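Refilling and storing a whole pile of desk staplers - is there a right way?

Posted in Home Office & Supplies
2019-01-13 - 237 views

prundetti_desk

I have inherited the supply shelf at work, an honor that comes with no money and a great many staplers. They are different sizes and no two people agree on which ones work. People grab one, get a sad click, put it back and grab the next. I would like every one of them loaded and then stored somewhere that isn't the bottom of a drawer under the takeout menus.

Two things I can't settle. First, can I use one kind of staple in all of them, or am I going to be buying four kinds for the rest of my life? The boxes in the drawer have mostly lost their labels. Second, how do you store them so you can see what you have? I own a plastic basket and not much ambition beyond that.

Also, one of them opens and then refuses to let any staples sit flat. I haven't hit it with anything yet.

simoes_and_sons

Check the underside or the inside of the track, a lot of them say what size they take. Most regular desk staplers in the US want standard quarter-inch staples. The tiny ones often want a mini size, and they will let you load the wrong ones just to watch you suffer. Sort by size first, load second.

For the one that won't sit flat, there's a bent staple at the front. There is always a bent staple at the front. Tweezers, over a trash can, pointing away from your face.

Storage: a drawer is fine. People managed for years.

Stadach

A drawer is not fine, I've met drawers. I do this every September at our office and have got it down to a system, if you can call a table and a basket a system.

Clear the table and put the basket at the back where it won't get elbowed. Get every stapler out before you load a single one, otherwise you'll do the same one twice and miss the one that started the whole complaint. Open one, lay it down flat so the channel is facing up, and keep the staple box right next to it. Take out a whole strip at a time. Broken bits of strip work too, but they like to tip over sideways in the channel, and then you're back to the tweezers.
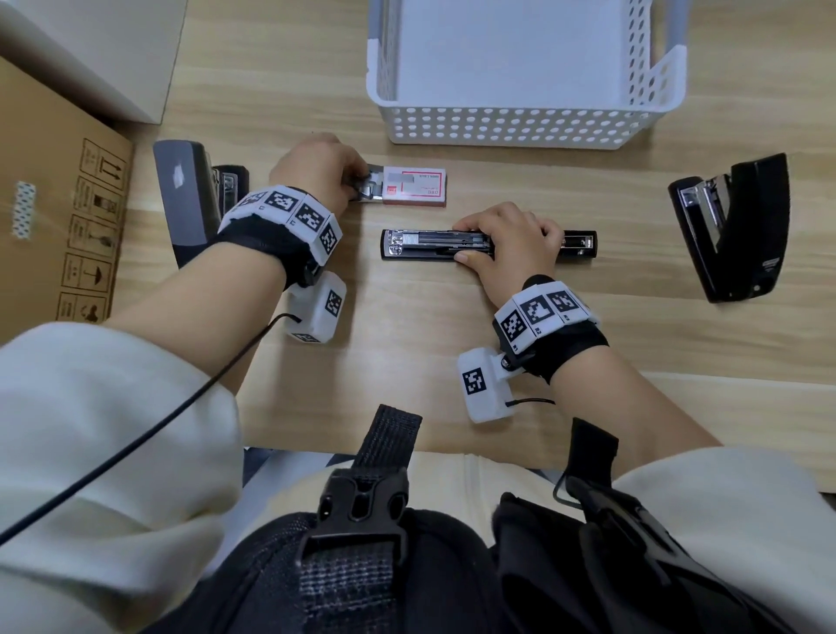

Loading at the table, then into the basket on their ends.

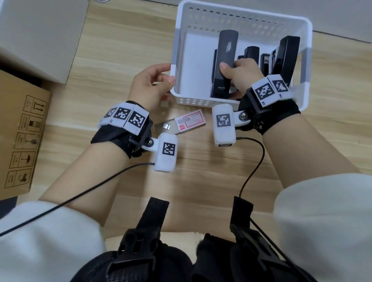 Stadach
Member, 122 answers

On their ends is the part I'd argue for. Lying down, they slide over each other and the small ones end up at the bottom, where small things go to be forgotten. Standing up, you can look in from above and grab the one you want. Big ones go in first and the little ones fit in the gaps. If one keeps falling over, lean it on the wall of the basket and let it think it's helping.

A basket with holes in the sides is good for this - dust and stray staples are easier to get out, and you can hang a tag off it. Mine says Fillgate, which is our name for the supply closet and a long story.

Close each one and try it on scrap paper before it goes in. Two sheets, then nine. If it does two but not nine, it can still be the one for receipts. If it does neither, put it in a separate pile and be honest with yourself about that pile.

On sizes I agree with simoes. Write the size on a bit of masking tape and stick it to the bottom of each stapler. Takes a minute and saves the next person from asking you, which they will do anyway.

simoes_and_sons

Still say drawer. The tape is a good idea though.

prundetti_desk

It was a bent staple at the front. Basket it is, tape going on tomorrow.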